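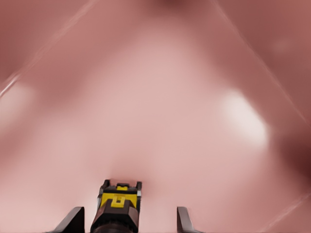 Walleck's simulated wrist view, close up against a pink surface with the fingers open.

The founder of Ketley, a two-room robotics shop that teaches evening classes, had been waiting since January to talk about Walleck. It's a simulation kit from Bollix that lets you practice tabletop pick and place work without owning an arm, and she has been running it nearly every day.

"I wanted to hate the install," she says, laughing. "I had blocked out a whole afternoon for it! Then I was driving the gripper before my coffee got cold, and I sat there poking at things until dinner."

The wrist view is what won her over. Most of her beginners start with a wide view of the whole table, and she thinks that makes them lazy. "From far off, everything looks easy. You get in close and all you have is a big blur of color and two fingers, and you have to decide what you do next. I love that. It's the same trouble I have on the real bench."

She sets her students 100 practice runs before they touch hardware. One of them got hooked and did 712. Her own count stands at 352, most of them done late at night (the class server is free after nine, and so is she). 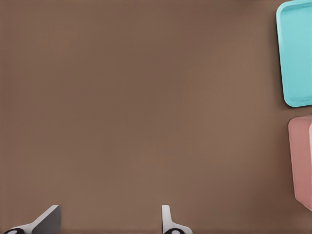
"The plain table is my favorite starter," she says. "People ask for a kitchen full of stuff on day one, and I tell them to stay with a tray and a bin for a week. Learn where your fingers are. Learn how far you have to travel before you even think about closing them."

She does have complaints. The lighting is a bit too kind for her taste, and she would like scratches and dirt on the surfaces. The manual has a good chapter on cameras and a thin one on grip force, so she wrote her own notes for the class. Saving a run still takes two menus when it should take one key.

The license for a classroom is $500 a year, and she paid it out of the shop budget without much of a fight. She looked at Tiêu first, which she calls "a lovely piece of work" and better for walking robots, but her students do table work and she wanted something they could pick up in an evening.

Would she buy it again? "Oh, tomorrow. I have a kid in the class who was scared of the real arm, wouldn't go near it. Two weeks of this and she asked me for the controller. I'd have paid just for that."

The next group starts after the summer break, and she is already working on a harder set of tasks for them, with more bins.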